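Night Guard Follow-Up Records: README

August
By the Prokismont data desk

What the files hold

This release covers adults who were given a night guard for tooth grinding and came back for at least one check afterward. It has 2580 visit records from 2077 patients, seen at 9 dental offices in the Carkel and Carnegie areas. Each record has 13 columns. Everything is in one CSV file, with a second file listing the codes.

We were asked to put these records out as evidence that night guards work. Having cleaned them, we doubt they can carry that claim. They may be useful for smaller questions, such as how often guards get replaced, or how dentists word their notes on wear. Please read the section on missing patients before you run anything.
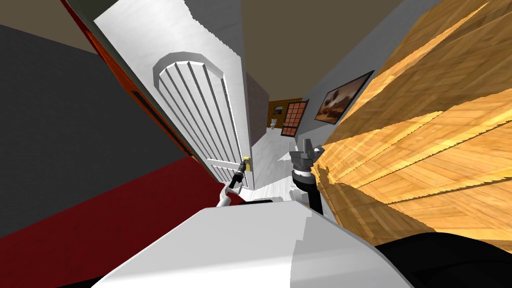 Can the wear score be compared from one office to another?

Only with great care, and we would avoid it. Each office scored wear by eye, and no two offices trained together. A patient marked 2 in Carkel could easily be marked 3 in Carnegie. Comparing a patient's first score with a later one from the same office is safer, though the file doesn't say whether the same dentist did both.

Where the records came from

The offices keep their charts in Fleline. An export script pulled any visit where the billing line or the free text mentioned a guard, splint or bite plate. That caught a fair number of sports mouthguards too. We took out the ones we could spot. A patient whose chart only says "guard" and never mentions grinding may still be a hockey player.

Names, birth dates and chart numbers were removed before the files reached us. Ages are given in ten-year bands. The free-text notes are left out entirely, so you can't check our coding against them, and we know that is a weakness.

Columns worth a second look

guard_type: hard, soft, dual or unknown. "Unknown" is common, and in one office it is the default when the field is skipped. Don't read it as a fourth kind of guard.

nights_worn: what the patient said when asked how many nights a week they wear it. People tell the dentist what the dentist wants to hear. We see a large heap of sevens and very few fives or sixes, and we don't believe it.

jaw_pain: 0 to 10, asked at the start of the visit in some offices and at the end in others. The order was never written down.

wear_score: 0 to 4, see the answer above. Watch for scores that go down over time. Enamel doesn't grow back, so a lower number means a crown, a filling or a different pair of eyes. The file can't tell you which.

replaced: yes if a new guard was made at that visit. Loss, breakage and a bad fit are all lumped together. So are dogs, which came up in the notes more than we expected.

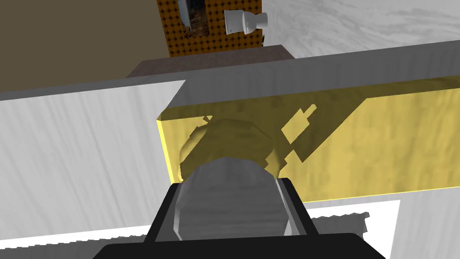
Missing patients are the bigger problem. The file only includes people who came back. Someone who wore the guard twice, hated it and left it in a drawer had no reason to book a check, and neither did someone whose jaw stopped hurting on its own. Those two groups would pull the results in opposite directions, and we have no way to size either one.

There is also no comparison group. Nobody in the file went without a guard. Jaw pain tends to come and go, and people usually ask for help when it is at its worst, so some drop in pain scores at the next visit is what you would see with any treatment or with none. We have read two draft reports built on this file that skipped over that point - both found a "strong benefit."

Uses we would accept

Practice with messy clinic data. Counts of replacement by guard type within a single office. Checking whether your own intake form makes the same mistakes.

Uses we would argue with

Claims that one material beats another. Advice to patients. Any estimate of how common grinding is, given that every person in the file was already thought to do it. Sales material of any kind.

Loading the file

The CSV is UTF-8 with commas. Blank cells are true blanks except in jaw_pain, where two offices typed 99 for "not asked." We left the 99s alone so that the file matches the export. Change them to blank before you take an average.

Patient IDs repeat when a person has more than one visit. They don't carry across offices, so anyone who moved or switched dentists will show up as two people.

Known faults, not yet fixed

A few records list a replacement at the first visit - probably a guard brought from a previous dentist. The visit_month column is off by one for part of the Carnegie data, and we are waiting on a fresh export before we correct it. Until then, leave visit_month out of any timing work.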